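Good practice for hand-held gripper recording
Speaker notes, Gorkico session

Slide 1. Open with the site rules. Lisstead and Molefe both work from the same 4 rules now. Say that early.

Slide 2. Wrist markers and fire signs. Give people time to look.

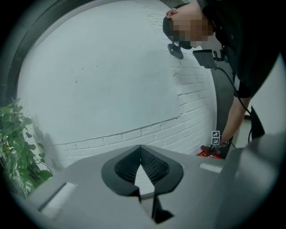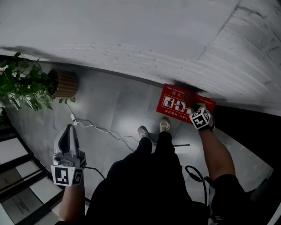

Slide 3. The rules
1. Marker faces clean and flat before each take.
2. Cables checked for slack — a full squat and a full reach.
3. Safety signs are fine as task objects. Put them back where the site wants them, text readable.
4. Loose wires on the floor get logged.

Slide 4. Limits. We stop at 300 takes per site, then review. Total for Fletitz is 3,000. Next review is in October. Take questions.

Last updated: 7/18/25

Related
Marker care checklist
Fletitz site rules

Contact | Copyright Gorkico | Back to top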